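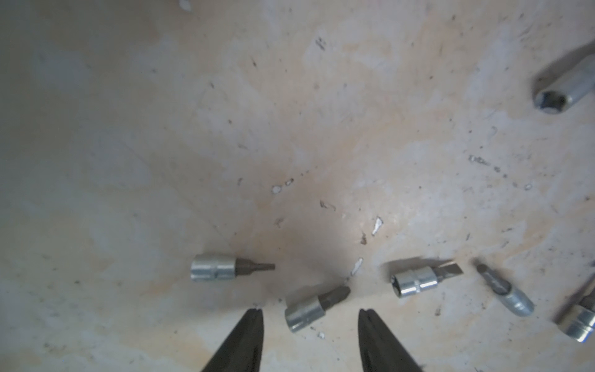
장편 다큐멘터리 공동체 상영 신청 및 진행 방법

인쇄하기 | 이메일로 보내기

최종 수정: 2020년 3월 14일

본 안내문은 배급사 그리마크(Grimach)가 관리하는 장편 다큐멘터리를 도서관, 학교, 문화원, 시민단체 등에서 상영하고자 하는 기관을 위하여 작성되었습니다. 인물 다큐멘터리 〈시레가르의 편지〉(감독 하킴 소파쿠아 Hakim Sopacua, 상영 시간 78분)를 기준으로 설명하며, 다른 작품에도 같은 절차를 적용합니다. 극장 개봉관의 정기 상영과 방송 편성은 별도 계약 사항이므로 여기에서 다루지 않습니다.

1. 상영 유형 확인

신청에 앞서 행사가 어느 유형에 해당하는지 확인하시기 바랍니다. 관람료를 받지 않고 소속 구성원만 참석하는 경우는 ‘내부 상영’, 외부 관객에게 개방하는 경우는 ‘공개 상영’으로 구분합니다. 관람료가 없더라도 포스터나 누리집을 통해 일반 관객을 모집하면 공개 상영에 해당합니다. 후원금 모금함을 비치하는 행사는 유료 공개 상영으로 처리됩니다.

가정용 DVD나 개인 계정의 온라인 서비스로 재생하는 것은 공동체 상영으로 인정되지 않습니다. 기관이 이미 소장용 DVD를 구입한 경우에도 상영 허락은 따로 받아야 합니다. 도서관 소장본을 열람석에서 개인이 시청하는 것은 이 절차의 대상이 아닙니다.

2. 신청서 작성

신청서에는 기관명, 담당자 연락처, 상영 장소, 희망 일시, 예상 관객 수를 기재합니다. 본 안내문의 공동체 상영 요금은 최대 100석 규모의 공간까지 적용됩니다. 좌석이 이보다 많은 공간을 사용할 때는 신청서 비고란에 전체 좌석 수를 적고 별도 견적을 요청하십시오. 실제 입장 인원이 적을 것으로 예상되더라도 좌석 수를 기준으로 산정합니다.

같은 날 두 차례 이상 상영하려면 회차마다 시작 시각을 적어야 합니다. 희망 일시는 제2안까지 기재할 수 있습니다. 연속 기획전의 일부로 상영하는 경우에는 함께 상영되는 작품의 목록을 첨부하십시오. 특정 작품과 묶어 상영하는 것에 대하여 감독의 동의가 필요한 때가 있습니다.

6월은 기획전 신청이 집중되는 시기이므로 감독 또는 출연자의 참석을 희망하는 기관은 가급적 이른 시기에 문의하여 주시기 바랍니다.

3. 허락서 수령과 상영본 준비

신청이 승인되면 담당자에게 상영 허락서와 청구서가 발송됩니다. 허락서에 적힌 작품명, 회차, 장소가 신청 내용과 일치하는지 확인한 뒤 서명본을 회신하십시오. 장소가 변경되면 기존 허락서는 사용할 수 없으며, 재발급을 받아야 합니다.

상영본은 상영일 5일 전까지 전달됩니다. 디지털 파일을 선택한 기관에는 내려받기 주소가, 블루레이를 선택한 기관에는 디스크가 제공됩니다. 파일 재생에는 프레시코(Presico) 플레이어를 권장합니다. 다른 재생 프로그램을 사용할 경우 한국어 자막의 세로 위치가 달라질 수 있으므로 사전 점검 때 자막이 있는 장면을 반드시 확인하십시오.

수령한 파일의 이름은 변경하지 마십시오. 자막 파일은 영상 파일과 같은 폴더에 두어야 자동으로 불러올 수 있습니다. 외장 저장 장치에서 바로 재생하지 말고 상영용 컴퓨터의 내부 저장 장치로 복사한 뒤 재생하시기 바랍니다. 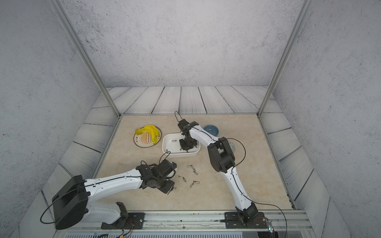
4. 사전 점검

점검은 가능한 한 상영 당일과 같은 장비로 실시합니다. 순서는 다음과 같습니다.

가. 영사기의 화면비를 16:9로 맞추고 화면 네 모서리가 스크린 안에 들어오는지 확인합니다.
나. 컴퓨터의 화면 보호기, 자동 업데이트, 메신저 알림을 모두 해제합니다.
다. 도입부의 육성 녹음 장면을 재생하여 음량을 정합니다. 이 장면은 옛 카세트테이프 음원을 사용하여 다른 장면보다 소리가 작습니다.
라. 객석 맨 뒷줄에서 자막을 읽어 봅니다. 앞사람의 머리에 자막이 가려지면 스크린을 올리거나 좌석을 엇갈리게 배치합니다.
마. 엔딩 크레디트까지 끊김 없이 재생되는지 확인합니다.

〈시레가르의 편지〉에는 흑백 기록 영상과 가정용 비디오 화면이 섞여 있습니다. 일부 구간에서 화면 좌우에 검은 여백이 생기거나 입자가 거칠게 보이는 것은 원본의 특성이므로 영사기 설정을 조정하지 마십시오.

시각 또는 청각 장애가 있는 관객이 참석할 예정이라면 신청 단계에서 화면 해설본이나 배리어프리 자막본을 요청하십시오. 작품에 따라 제공되지 않는 형식이 있습니다.

5. 홍보물 제작

포스터, 스틸 사진, 작품 소개문은 허락서와 함께 제공되는 자료를 사용합니다. 포스터의 색상이나 인물 배치는 수정할 수 없으며, 하단 여백에 기관명과 일시를 넣는 것은 허용됩니다. 감독의 이름은 ‘하킴 소파쿠아’로 표기합니다.

작품에는 출연자의 성적 지향과 가족 관계에 관한 진술이 포함되어 있습니다. 홍보 문구에서 이를 선정적으로 요약하거나 영화에 나오지 않는 사생활 정보를 덧붙이지 마십시오. 출연자 개인의 사회관계망 계정을 홍보물에 연결하는 것도 금지됩니다. 소개문을 직접 작성하고자 하는 기관은 배포 전에 초안을 보내 확인을 받으시기 바랍니다.

6. 상영 당일의 진행

대화 시간이 포함된 행사는 전체 125분으로 계획할 것을 권장합니다. 본편을 제외한 시간에 입장 안내, 짧은 휴식, 관객과의 대화를 배분합니다. 코스트포트(Kostport) 문화관에서 열린 상영회의 진행표가 신청서 양식 뒤에 첨부되어 있으니 시간 배분에 참고하십시오.

상영 전 인사말은 짧게 하고 줄거리의 후반부를 언급하지 않습니다. 엔딩 크레디트가 끝날 때까지 객석 조명을 켜지 마십시오. 크레디트와 함께 마지막 편지의 낭독이 이어집니다.

관객과의 대화를 진행하는 사람은 질문을 마이크로 한 번 더 읽어 주어야 합니다. 통역이 있는 경우에는 질문을 한 번에 하나씩만 받습니다. 대화 내용을 녹음하거나 촬영하려면 시작 전에 참석자에게 알리고, 얼굴이 나오기를 원하지 않는 관객을 위한 좌석을 따로 마련하십시오. 본편의 촬영과 녹음은 어떤 경우에도 허용되지 않습니다.

7. 상영 후 보고

행사가 끝나면 결과 보고서에 실제 회차와 입장 인원을 적어 제출합니다. 디지털 파일은 컴퓨터와 외장 저장 장치에서 모두 삭제하고, 보고서의 삭제 확인란에 서명하십시오. 블루레이는 받은 포장재에 넣어 등기 우편으로 반송합니다. 반송 우편료는 상영 기관이 부담합니다.

관객 설문지를 배포한 기관은 사본을 함께 보내실 수 있으며, 이때 성명과 연락처는 가려 주시기 바랍니다. 행사가 취소된 경우에도 결과 보고서의 취소란에 표시하여 제출하여야 하고, 이미 전달된 상영본의 삭제 또는 반송 절차는 동일하게 적용됩니다.

이 페이지 인쇄 | 이메일로 보내기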